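Open day at the Flullbridge robotics lab – anyone else go?
Started by kettleandtoast, 2026-08-16 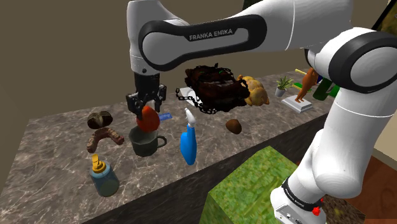
So I finally got round to the open day at Flullbridge and I'm still buzzing a bit. I only meant to stay for the first talk and ended up there until they were stacking the chairs (my other half was not impressed, dinner was very late). The best bit for me was the kitchen session, where they run the arm in simulation on a big screen and talk you through what it's trying to do. Ours was the egg and mug one. It's a Franka arm in the software, same as the real one they've got upstairs, and the worktop is covered in all sorts – bread, a roast chicken, a spray bottle, a bag with a great big chain on it. I loved that. Looks like my own kitchen on a bad day.

Did anyone get into the Poirier talk? It was full by the time I found the room.

---

mossybrick
I went in July, when they did the smaller one for schools and parents. Same kitchen I think, we had a different task though. I'll be the grump and say I was hoping for more real hardware. I can watch computer graphics at home. 40 minutes on the train for a screen!

---

kettleandtoast
Fair, but did you go upstairs? They had 2 arms running up there when I went, you just had to queue.

---

mossybrick
Nope, upstairs was shut in July. Now I'm cross.

---

dial_tone_dan
I do a bit of this for work (warehouse stuff, nothing glamorous) and I'd stick up for the simulation. You can run the same pick over and over and not break a single mug. My gripe is the opposite one – everyone claps when it picks something up and hardly anyone asks how it does with a worktop it hasn't met before. I asked, and the chap from Nondora gave me a decent answer, to be fair to him. Wish there'd been time for more questions.

---

pennywhistle6
Why an egg though? It was bright orangey red on the screen, I thought it was a tomato until they said!

---

kettleandtoast
Ha, mine too, I said tomato out loud. I think the point was that it's smooth and a funny shape to grip, but I was near the back and missed half of it.

---

pennywhistle6
I took my youngest, who is six, and she wanted to know why there was a block of grass in the kitchen. Nobody on the stand had a good answer for her. She's decided it's for a rabbit.

---

dial_tone_dan
Clutter, most likely. You chuck in odd things so the software can't get lazy and learn one tidy kitchen. Don't tell her that, the rabbit is better.

---

mossybrick
See, I don't buy the clutter thing. Real kitchens are messy in boring ways, crumbs and wet cloths and a tea towel over everything. A plant pot and a chain isn't the same. Show me one doing my washing up and I'll clap.

---

kettleandtoast
I'd clap for that as well! Does anyone know if the Zusitz people put their slides up anywhere? They said they would and I can't find them on the site.

---

dial_tone_dan
Not yet as far as I can see. Try the events page, there's a link at the bottom for past talks. Poirier's is there already, sound is a bit quiet but you can follow it.

---

kettleandtoast
Found it, thank you! Watching tonight. And mossybrick, let me know if you fancy the next one, I'll save you a place in the upstairs queue.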